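設備調達・技術支援 問い合わせ記録
件名:卓上アーム用治具の増設計画および電源系統の見直しに関する相談
区分:調達/予算/構成確認
優先度:中
状態:対応中(見積待ち)
起票部署:Suda 研究設備課
対応窓口:Sampaio 技術支援グループ
起票者:Ivone Lacerda
担当者:Heloísa Coutinho

【起票内容】

平素よりお世話になっております。研究設備課の Lacerda です。

当課では、卓上で食器類の取り置き作業を行うアームを一台運用しております。次期予算において同等構成の作業台を増設する方針が示され、10月の課内審査までに機器一覧、設置条件および保守費の見込みを提出する必要が生じました。つきましては、以下の点についてご助言をお願いいたします。

一点目は、アーム本体の増設台数です。現場からは合計4台体制への移行が要望されておりますが、既設の電源盤で対応可能か判断がつきません。

二点目は、作業台の天板です。既設の木製天板は傷や染み、摩耗した箇所が目立っており、増設分と同時に更新すべきか、当面継続使用すべきかをご教示ください。

三点目は、稼働中に発生している症状についてです。連続運転中、アームが目標位置の手前で停止し、制御側に通信タイムアウトが記録される事象が繰り返し発生しております。機器の老朽化によるものであれば、増設ではなく更新として予算科目を改める必要がございます。原因の切り分けをお願いいたします。

なお、前回の機器購入時の仕様書は担当者の異動に伴い所在が不明となっております。型番の控えは銘板から転記したもののみです。

【受付時の回答】

お問い合わせを受領いたしました。担当の Coutinho です。

予算科目の判断に影響するため、三点目の症状の切り分けを先行いたします。次の情報をご提供ください。

・停止発生時の制御ログ(停止前後を含むもの)
・電源ユニットの定格表示
・通信ケーブルの経路および中継の有無
・作業中の台上の配置が分かる写真
・同一電源系統に接続されている他の機器の一覧

見積の取得先については、貴課の登録業者である Zornlow および Rokent の二社を想定しております。他に指定がある場合はお知らせください。

【追記 起票者】

制御ログおよび機器一覧を共有フォルダに格納いたしました。停止は通算16件確認しております。いずれもアームが物品を把持した状態で下降する動作中に記録されたものです。無負荷で原点復帰を繰り返した際には発生しておりません。

同一系統には、制御用計算機、照明、および隣室の集塵機が接続されております。集塵機については、今回の一覧作成にあたり初めて接続先を確認いたしました。

作業中の配置は次のとおりです。流し台の玩具を用いた標準課題で、増設する作業台においても同じ課題を実施する予定です。

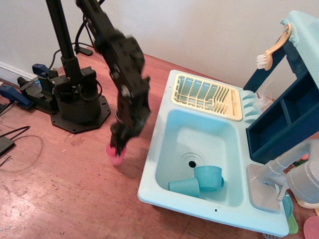 図1 流し台課題の実施中の様子。流し台の左側、天板のすぐ上で桃色の物品を把持。

台上の寸法につきましては、流し台を右側に、アームの支柱を左側に置く配置を標準としております。増設分も同じ配置とする場合、必要な天板の奥行は600ミリメートルで足りるとの理解でよろしいでしょうか。現場からは、支柱の後方に配線を逃がす余地を確保したいとの意見が出ております。

【回答 担当者】

ログおよび写真を確認いたしました。以下、現時点での所見です。

1. 停止事象について

記録された16件のうち、大半の時刻が集塵機の起動時刻と近接しております。把持状態での下降動作では各関節の消費電流が増えるため、電源電圧の一時的な低下と重なった場合に駆動部の応答が遅れ、制御側が通信タイムアウトとして記録している可能性があります。現段階では推定であり、アーム本体の故障と断定する根拠はございません。

確認のため、次の手順での試験をお願いいたします。

・集塵機を停止した状態で標準課題を連続実施し、停止の有無を記録する。
・集塵機を稼働させた状態で同じ課題を実施し、停止時刻を記録する。
・上記の双方において、電源ユニット出力側の電圧を記録する。
・試験中は把持対象を変更しない。

2. 天板について

写真で確認できる傷や染みは、見た目の範囲では直ちに更新を要するものとは判断いたしません。ただし、支柱の台座が天板にボルトで固定される構造のため、固定部周辺の割れおよび緩みは現物での点検が必要です。点検で異常がなければ継続使用とし、更新費は計上しないことをお勧めします。

奥行600ミリメートルについては、流し台と支柱の設置面のみを考慮すれば成立しますが、後方の配線を含めると余裕がありません。ケーブルが壁面に押し付けられる配置は断線の原因となりますので、天板を壁から離して据え付けるか、より奥行のある天板を選定してください。後者の場合、台の搬入経路についても事前の確認が必要です。

3. 増設台数について

一台あたりの定格に起動時の余裕を加えた値で試算したところ、集塵機を現行系統に残したままの4台運用は推奨できません。集塵機を別系統へ移設する場合は、既設の電源盤で対応可能と見込まれます。移設工事の可否は施設管理部門の判断となりますので、早期の照会をお願いいたします。

【追記 起票者】

ご指示のとおり試験を実施いたしました。

集塵機停止時は、標準課題の連続実施において停止は発生しませんでした。稼働時には停止が再現し、その時刻は集塵機の起動時刻と一致しております。電圧記録にも起動直後の低下が見られました。記録は共有フォルダに追加済みです。

固定部の点検では、割れは確認されませんでした。ボルト一本に緩みがあり、増し締めを行っております。試験は増し締めの前に完了しているため、結果への影響の有無は判断できません。この点、ご留意ください。

施設管理部門への照会も行いました。集塵機の系統移設は可能との回答ですが、工事は休業日に限られ、費用は当課の負担となる見込みです。工事費の概算は木曜日に提示される予定です。

審査資料では、この工事費を機器購入費に含めるべきか、別建てとすべきかについてもご意見を伺えれば幸いです。

【回答 担当者】

試験結果を確認いたしました。停止事象の主因は電源系統の共用によるものと判断し、既設アームの更新は不要といたします。したがって、本件は増設として計上することが適当です。

増し締めの件については、念のため、集塵機を稼働させた条件で一度だけ再試験を行ってください。停止が再現すれば、固定部の緩みは無関係と扱って差し支えありません。

工事費は別建てを推奨いたします。機器購入費に含めた場合、機器の台数が審査で減じられた際に工事費まで按分で削減されるおそれがあり、過去に他部署で同様の事例がございました。

審査資料に記載する項目の案を以下に示します。

(1)機器購入費
・アーム本体 増設3台分
・電源ユニット 増設3台分および予備
・台座および固定用クランプ
・通信ケーブル(予備を含む)

(2)設備工事費
・集塵機の系統移設
・作業台用コンセントの増設

(3)什器および課題用品
・天板および脚部 増設3台分
・流し台の玩具、カップ、水切り部分を含む標準課題一式

(4)保守費
・把持部の交換部品
・駆動部の定期点検

課題用品は少額のため省略されがちですが、同一製品が販売終了となった場合、作業台間で課題条件を揃えることができなくなります。本体と同時に発注し、予備を確保してください。管理番号は既設品の末尾である291に続けて付番することで、台帳上の連続性が保たれます。

見積依頼にあたっては、Zornlow と Rokent の双方に同一の仕様書を提示してください。前回の仕様書が所在不明とのことですので、銘板の転記内容をもとに当方で仕様書案を作成いたします。保守契約の範囲、部品の供給期間および納入後の初期調整の有無は、本体価格と分けて回答を求める様式とします。

【追記 起票者】

再試験の結果、集塵機稼働時に停止が再現いたしました。ボルトの緩みは無関係として取り扱います。

費目の案については課内で了承を得ました。天板の奥行については、既製品で適当なものがなく、当初の600ミリメートルの天板を壁から離して据え付ける方法を採用いたします。離隔寸法を仕様書に明記いただけますでしょうか。また、配線の固定方法が作業台ごとに異なると点検時に支障がありますので、全台で統一したいと考えております。

Rokent からは、初期調整を現地で行う場合、作業台の設置が完了していることが条件となる旨、事前に連絡がありました。工事、什器搬入、本体納入の順に工程を組む必要があると理解しております。

【回答 担当者】

工程の順序はご理解のとおりです。離隔寸法は、既設台の支柱後方におけるケーブルの曲がりを実測したうえで決定いたします。実測は当方で訪問して行いますので、標準課題を実施できる状態でお待ちください。静止時と動作時とではケーブルの張り具合が異なるため、双方を確認いたします。

配線の固定方法については、仕様書案に付図を加えます。既設台についても、増設時に同じ方法へ改める作業を初期調整の範囲に含めるよう、両社に照会いたします。

集塵機の移設が完了するまでの暫定措置として、標準課題の実施中は集塵機を使用しない運用としてください。隣室の利用者への周知は貴課にてお願いいたします。

【現在の残作業】

・離隔寸法の実測(技術支援グループ)
・仕様書案および付図の作成(技術支援グループ)
・工事費概算の受領および共有(研究設備課)
・集塵機の使用時間に関する隣室への周知(研究設備課)
・Zornlow および Rokent への見積依頼(仕様書確定後、研究設備課)
・管理番号の付番案の台帳担当への提出(研究設備課)

見積の受領後、本票に金額を追記のうえ審査資料の最終確認を行います。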